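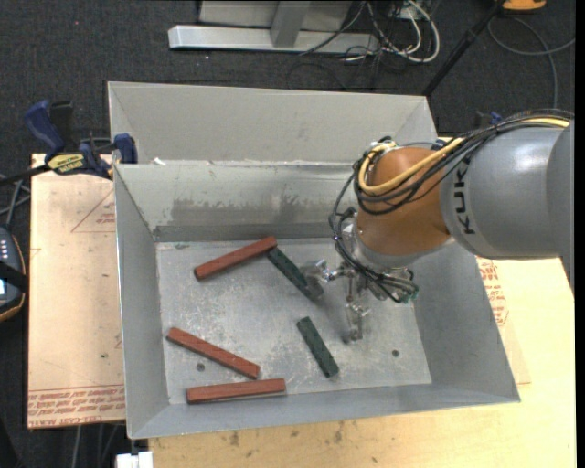 The case against counting grasps

Most groups that collect bin-picking data report one number, and it is the number of grasps. Ours was 3,413 by the end of October. I think it is a poor measure and that we should stop putting it at the top of our reports.

A grasp count treats each attempt as a separate example. It is not separate if the parts have barely moved. With a handful of narrow blocks in a metal bin, the gripper takes one, drops it back, and the others stay where they were. The next attempt starts from nearly the same layout. A learning system given both will learn the second one very cheaply, and we will have paid full price for it in robot time.

Lucía Requena went through our set at Nodix and sorted it by starting layout, treating two layouts as the same if no block had shifted by more than its own width. She found 53 groups in which the arm had worked the same pile for more than 22 attempts. The model trained on that set was good with blocks lying flat and apart. It was bad with blocks that leaned on one another, and bad near the walls, where a finger has little room to get down beside the part.

The usual answer is to collect more. I do not agree. More of the same procedure gives more of the same layouts, as blocks dropped from a low height tend to settle flat. Leaning and crossed blocks come up seldom and are usually broken up by the first touch. If we want them we have to set them up by hand, which is slow and dull and makes the daily count look bad.

We now stir the bin after every 3 attempts and log the layout before the arm moves. Failed attempts are kept, with the reason for the failure entered by the operator. Prellow, who supply our labelling tool, had to add a field for it. Throughput fell, and the person running the cell was asked why.

There is a fair objection that hand-set layouts are biased by whoever sets them. They are. People like tidy crossings and avoid corners - our own logs show it. But a bias that is written down can be checked and corrected, whereas the one that comes from dropping parts in the same spot all afternoon is usually left out of the report altogether.

I would report layouts first, failures by type second, and the grasp count in the appendix.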